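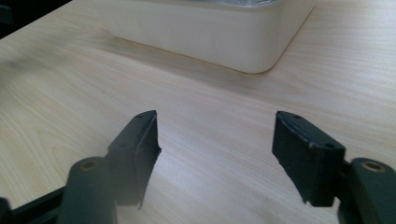 olari_bench
Right, stuck. Doing demos by hand for a lid job, the hand-held gripper with the camera on it, going through clear-lidded boxes with the cream grid insert. Task is lid off, lid to one side, done. Sounds like nothing. 204 demos in and the trained thing goes to the box every time, lovely, then faffs about over the lid like it can't decide where the edge is.

Training on the Rarnovex stack, default settings, haven't touched much. Is it me or is it the lid?

tsakiris_tom
It's the lid. Clear plastic is horrible. Put tape along the rim and try again, you'll see.

olari_bench
Can't tape it, the real boxes won't have tape. That's sort of the whole point.

marrowfat
How are you coming in? If you go in from a different side every time you've basically taught it four tasks and given it a quarter of the data for each. Ask me how I know. Pick one corner and stick with it for the first batch.

olari_bench
Mixed. I was told variety was good?? Some square on, some to the corner, depended how my wrist felt tbh

Fingers wide until I'm right over it, then down and close. Pads are getting ragged as well but they still grip. 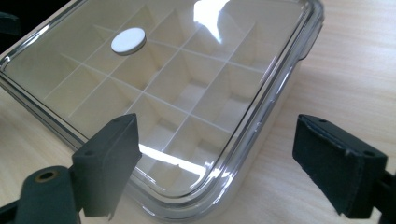

Slow on the way in, bit quicker on the close. Tried it the other way for a while and it was worse, kept knocking the box along the table.

marrowfat
Variety in where the box is = good. Variety in how YOU do it = not so good, at least early on. Move the box, keep the hand the same.

tsakiris_tom
Disagree with that. If you only ever show it one way in, first time it arrives a bit off it has no clue how to get back. I want messy demos. Come in wrong, correct, carry on. Those are worth more than the clean ones.

marrowfat
Correcting is fine, I never said don't correct. I said don't change the plan halfway through the dataset.

tsakiris_tom
You said keep the hand the same.

marrowfat
yes. The same plan. Come on.

P_Theodorakopoulos
Polyxeni from the Tinari workshop. We had something close to this with clear drawers. Two things I'd look at before collecting more.

First, glare. A clear lid under a ceiling light gets a bright patch and the patch moves when your wrist moves. The policy may well be watching the patch and not the rim. Change the lighting between batches, one lamp on, one off, blinds open, whatever you have.

Second, watch your own recordings back at the moment of closing. All of them if you can bear it. I found I was looking at the lid with my own eyes from the side and the wrist camera had almost no view of the edge. Obvious to me, invisble to the camera. Tilt so the edge is between the pads where the camera can get it.

olari_bench
ok the second one. Ouch. I do exactly that, I lean round and look.

Been through a pile of them over tea. On a lot of them the clear edge is nowhere near the gap until the very last moment. Redoing it with my head behind the gripper so I only see roughly what it sees. Feels daft, neck hurts.

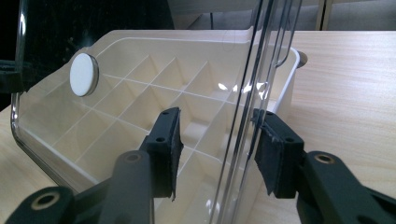 Also noticing I let go of the lid at a different height nearly every time. Set it down, then open, or open and let it drop the last bit? I've got both in there.

marrowfat
Set it down, then open. Wait a beat. Then back off straight.

tsakiris_tom
Agree with marrowfat for once. Dropped lids are a pain, they skate off. And bin the drop ones, don't average them in.

dunlin
Would remote control not be better for this? We drive the arm from a second handset, at least then you can't cheat by leaning. You only get the screen.

P_Theodorakopoulos
You can, and it does cure the leaning. It is slow though, and with no feel through the fingers people squeeze far too hard. For thin lids I'd stay with the hand-held one.

dunlin
Fair. We do crush things.

olari_bench
Plan then: chuck the drops, keep the rest, new batch with one way in, box moved about, lamp on/off. Tom gets his messy ones as a seperate folder and I'll train with and without. Will post back when it's run.

tsakiris_tom
With will win.

marrowfat
It won't

2,893 views | 2 shares

Reader comments

kettle_on: same trouble here with a clear cake box. Going to try the head-behind-the-gripper thing tonight

Ruddock: any update on with/without the messy folder?

olari_bench: not yet, machine's busy till July. Still redoing demos, neck still hurts

Contact us | Forum rules | Posts are copyright of their authors | Back to top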